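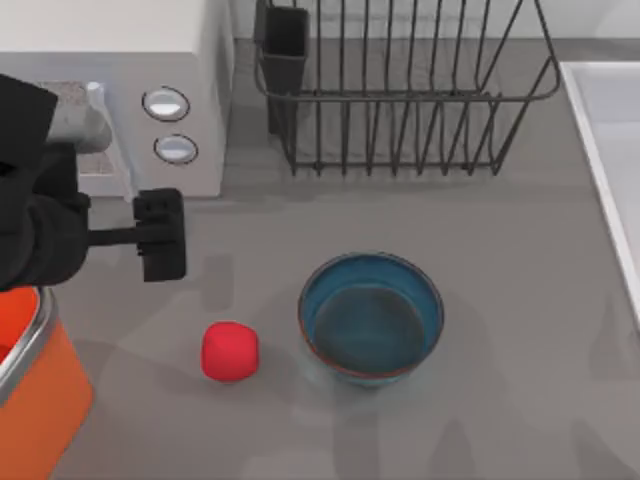 Doesn't a simulator just hand you the demonstrations for free, asks Bandara under my last thread, and I've been turning the question over all Friday evening, so get comfortable, this will run to a few posts.

The short version is no. The simulator gives you the kitchen for free. You get the counter, the sink, the dish rack, the bowl, and you can put them back where they started with one key, which I will never stop being grateful for. But somebody still has to drive the arm!

Driving, in my case, means a handheld controller in each hand and a lot of slow breathing. I'm at 117 demonstrations for the little red object, and I would say I've only become pleasant to watch since the second week of February.

A thing I got wrong early on: I started every episode with the gripper in the same spot. Lovely, tidy data. Then we trained on it and the policy fell to pieces the moment the gripper began a hand's width to the left. Now I wander a bit before I press record, and I leave it hovering wherever it happens to be.

Same with the objects. The bowl and the red one get shuffled between episodes, sometimes close together, sometimes with a good stretch of counter between them. The microwave-looking appliance stays put, and so does the rack (I did try moving the rack in our Seltasum scenes, and the arm spent an afternoon wedged in the wires).

People ask how many you need, and I wish I had a nice number for you. Our older set, the one we call Werden, has 623 episodes and I'd trade a good half of them for fewer, calmer ones. Lots of them have me dithering over the object for ages, and the model learned to dither very faithfully.

So I throw things out now. If I hesitate, it goes. If I knock something and recover, it stays – those are precious, because the policy is going to knock things too and it needs to have seen somebody carry on afterwards. I keep a plain text file with one line per episode and a word or two about why it stayed.

Sessions are some 30 minutes, then I stop and put the kettle on in the real kitchen. Past that my wrists get lazy and the approach angles all start to look alike, and I don't notice until I play them back the next morning.

Next up is the two-arm version, where both grippers have to agree about the bowl. I've done 2 of those so far and they were dreadful. Guserow, our new scene set, has a whole folder waiting for them, and I'll post the bad ones too if anybody would like to see them.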